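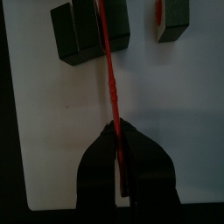 Wrist camera view: the gripper holding the red rod in line with the slot between the black blocks.

Robotics club: rod task, autumn term

The club has spent the first part of term on a single task – taking a thin rod out of a slotted holder and putting it back. The arm is the one used last year, now running the Clonero control program written by the spring group. The white panel is new and was fitted in September.

The rod is a fair test of the gripper. It has a twisted section in the middle and is smoother on either side of it. Grip height therefore has to be set before anything else. The group working under Ostap Tymoshchuk grips below the twisted part. The Begay group tried gripping on it and recorded more rotation of the rod between the fingers, so both groups now use the lower position.

Alignment is judged from the wrist camera alone. The fingers cover much of the lower half of the view and throw a shadow on the panel, and the first version of the edge finder took the border of that shadow for the rod. The current version searches by colour first and fits a line to the result. Tilt is read from that line, and the wrist is turned to correct it before the arm moves towards the slot.

By 2019-10-23 the two groups had logged 1,358 attempts between them. Almost 400 of these were stopped by hand, mostly in the first fortnight, and are kept in a separate folder. Please do not delete them. The Zerkum script, which sorts the logs by type of fault, needs the stopped runs as well as the full ones.

Work for the rest of term:
Repeat the task with the room lights off and the bench lamp on.
Reduce the approach speed over the last 4 cm.
Write up the calibration steps so that new members can do them without help.

The club will enter the handling class at the Flalamar schools meeting with a team of four. Members who want a place should have completed 2 supervised sessions on the arm and should put their names on the sheet by the workshop door. Log files go in the shared folder under the date of the session, with the group name first.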